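4.3 What households mean by "clean enough"

The third theme in our material is the one we least wanted to find. We had designed the study around the spread of laundry vocabulary in mail-order and supermarket catalogs, and had supposed that people would talk about washing in more or less the terms in which washing has been sold to them. They did not. Participants in all three towns used the words on the box when asked about the box and a second, older set of words when asked about the wash. The two vocabularies lived side by side without much contact, like neighbors who share a driveway.

We take the commercial vocabulary first, as it is the easier one to count. The Odska catalog, our main printed source, uses the word "fresh" 161 times in its household section across the issues we coded. It uses "clean" 62 times, and a good share of those refer to lines, as in the clean lines of a bath mat. "Dirty" does not occur. A reader who knew the language only from the catalog would conclude that textiles are born in a state of freshness and pass, through some process the publisher prefers not to discuss, into another state of freshness. We coded "fresh" under five senses (scent, color, season, novelty, and general goodwill) and found that coders agreed well on the first four. The fifth was where we put everything left over, and it became the largest.

In the interviews "fresh" turned up mainly in quotation, often with a small change of tone that our transcription system does not capture and that we marked by hand. One participant in Delić told us that her towels were clean on Friday and fresh for the people who came to stay. Asked to explain the difference, she said there was none, and then explained it for eleven minutes. Her account is worth summarizing. A clean towel has been washed. A fresh towel has been washed, and has also been put on the side of the closet where the family is not allowed to reach. A towel can therefore lose its freshness overnight by being moved twelve inches to the left.

Versions of this sorting appeared in most of the longer interviews. The shelf did more work than the wash did. We had asked about temperature, detergent, sorting by color and drying, and had set aside a short closing question on storage, chiefly to let the interviewer pack up. The closing question produced the best data in the study. We would advise anyone planning similar work to write a dull final question and then leave the recorder running.

The terms people used for the middle ground, between the hamper and the closet, were more varied than the literature had led us to expect. Earlier studies of domestic sorting tend to treat the wardrobe chair as a joke or as a failure of housekeeping. Our participants treated it as a category. Garments on the chair had been worn but were not owed a wash, and there was broad agreement on how long this could go on (jeans, nearly forever; anything with a collar, one more day). Several households had a hook that served the same purpose for towels, and one had a banister. The banister household regarded the hook households as fussy. We did not ask what they thought of people with chairs, and regret it.

It would be easy to make too much of the regional differences here, and in an early draft we did. The word "aired" is common in Stuner and almost absent elsewhere, and for some months we had a theory about hillside housing and prevailing wind. The theory did not survive contact with the housing. Most of the participants who said "aired" lived in ground-floor apartments and dried their laundry in the bathroom. What they did share was an older relative who had said it, and we now suspect that "aired" is kept in use as a matter of family loyalty, much as one keeps a serving dish. It names an action that is seldom carried out. A person will take a shirt from the chair, give it one shake, and call it aired, and the listener will accept this.

Instructions were a separate matter. We had expected care symbols to come up often, given the space they occupy in the trade literature, and had prepared a card showing the commonest ones. Participants were pleased with the card. They guessed at the symbols with real enjoyment and no great accuracy; the circle in the square was taken for a porthole, a camera, and, by two people independently, a ban on washing plates. Few said they had ever changed what they did on the strength of a symbol. The exception was wool, which everyone feared and which most had harmed at least once. Wool stories were told in a confessional voice and at length, and we have moved them to an appendix, where they take up more room than the method.

The printed record shows a long drift on this point. Care advice in the older Odska issues comes as full sentences in the imperative, addressed to someone who is assumed to own a tub. Over the run the sentences shorten, then lose their verbs, and are at last replaced by the symbols. We coded 1827 separate items of care advice in all. In the earliest group the average item tells the reader what to do, what will happen otherwise, and now and then what sort of person lets it happen. In the latest group it is a triangle. Something has been gained in the way of space on the page — the prices are certainly larger.

Towels gave us a useful test of how far these two ways of talking can be pulled apart, as nearly every participant owned some and nearly all had opinions on how they should be folded. Folding talk was the one part of the interviews in which people corrected each other without softening it. In thirds, with the edge in, was called the right way, the store way and the hotel way, sometimes by the same speaker. In half and half again was called normal by those who did it and lazy by those who did not. The point at issue was nearly always what would be visible from the closet door. Participants spoke of a towel as having a front, and could say which side it was, although they differed on what made it so. For some the woven band decided the matter and belonged at the bottom, facing out. In Figure 3 the band lies near the bottom edge of a folded peach towel, and a small white paper tag sits on the lower right, so that a speaker of the store dialect would have nothing to object to, while a speaker of the family dialect would want to know who was coming to visit.

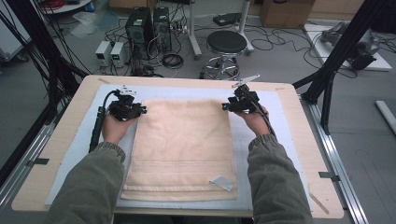

Figure 3. Folded terry towel, band toward the lower edge, with paper tag.

The tag itself attracted a word of its own. In Delić and Stuner a towel that has not yet been used in the house is "still somebody's," meaning the store's, and it remains so until its first wash no matter how long it has been paid for. One participant had a pair that had been somebody's for nine years. They had been a wedding present and were judged too good for the bathroom, the guest room, and, as far as we could tell, the marriage. The catalog has no equivalent for this state, and we can see why it would not want one.

We should say something about the Iva sample, which fits the pattern less well. Interviews there were shorter, were carried out in a laundromat, and had to compete with the machines. Speakers in Iva used "done" for nearly everything: the wash was done, the towels were done, and a shirt past saving was also done. We first took this as evidence of a reduced vocabulary and later as evidence that people waiting for a dryer do not wish to discuss the dryer. Two follow-up interviews held in kitchens brought out the full range of terms found elsewhere, including the closet distinction, so the setting seems to have been at fault. The laundromat transcripts are kept in the totals but left out of the comparison in Table 5.

Taken with the results in 4.2, this suggests that product language is learned readily and then put to very limited use. Participants could produce it on request, and some did so with talent. What it did not do was replace any of the terms for deciding whether a thing could be worn, lent, slept on, or shown to a mother-in-law. Those decisions drew on words that appear nowhere in our printed sources, and a catalog corpus of 400 issues would presumably not have turned them up either. We return to the question of sampling in Section 5, with less confidence than we had when we wrote the grant.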